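**Lost-property bins get a sort-out at Kultlow**

Small items handed in at the Kultlow community centre are being sorted into clear plastic bins this April, after the old cupboard by the entrance became too full to close.

The work began when the centre took on extra shelving from the former Brisent shop. Things that used to be piled together, such as pouches, little tubs, shells and other bits left behind after craft sessions, now go into bins on the wooden shelves in the back corridor.

Maja Sobczak, who runs the front desk, said most of what comes in is small enough to fit in a coat pocket. "People think it isn't worth asking about, so it stays here," she said. "We would sooner give it back."

The centre's log lists 785 items handed in over the past two years. Of these, 200 have been returned. Bags with a drawstring are kept closed and are not emptied unless there is no other way to find the owner.

Clive Mottram, the centre manager, said anything unclaimed after eight weeks will go to the Risik charity shop on the high street. Keys and bank cards are dealt with separately and are held in the office.

The desk is open for collections until 2 pm.

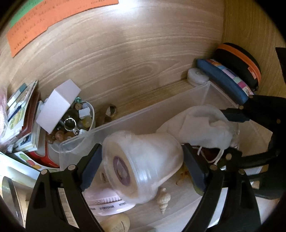 **How long are small items kept before they are passed on?**

Eight weeks from the day they are handed in. After that they go to the Risik shop.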